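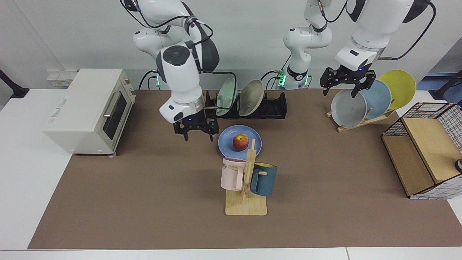 Dish rack or plate stand for a small counter?

vdehaan
13 Aug 2023
Moving into a place with one short stretch of counter and the toaster oven has to live on it. I have a long black slotted rack and a wooden plate stand. There isn't room for both once the mug tree is out. Which would you keep? I own 4 plates I use every day and a few I don't.

lightfoot_e
Keep the long rack. You can dry in it and store in it. A wooden stand is only good for storing.

junhao_w
Disagree. The long ones eat the whole back of the counter, and plates tip toward each other if the slots are wide. I had a Flodano rack for 3 years and the plates never stood straight. A wooden stand takes up less depth and you can pull out the one you want.

lightfoot_e
Mine stand fine. Depends on how thick the rim is.

anqi.yan
Wood is OK if you towel the plates first. I put mine away damp and the bottom rail went dark by June. Sanded it and rubbed in mineral oil, no trouble after that.

vdehaan
I do towel them, mostly. What about the mug tree? It's the kind with a square base and I only hang 2 mugs on it.

junhao_w
Two mugs can go on a shelf. Lose the tree.

Lihua_D
I'd leave the tree. It has a small footprint and mugs on pegs don't collect dust inside. I would move the toaster oven to the end of the counter, door facing out, and keep anything wooden away from it. Check the manual for how much clearance it wants. Mine says 4 inches on the sides.

lightfoot_e
Agree about the clearance. Not about the tree, they fall over if you only load one side.

Lihua_D
So hang one mug on each side.

anqi.yan
Has anyone put a mat under all this? I have a brown one from Wamen that covers most of the table. It was $49, a lot for a mat, but plates don't slide on it and it wipes clean.

vdehaan
No mat yet. I'll try the wooden stand and the tree for a couple of weeks and put the long rack in the closet. If the wood goes dark I'll switch back.

lightfoot_e
You'll switch back.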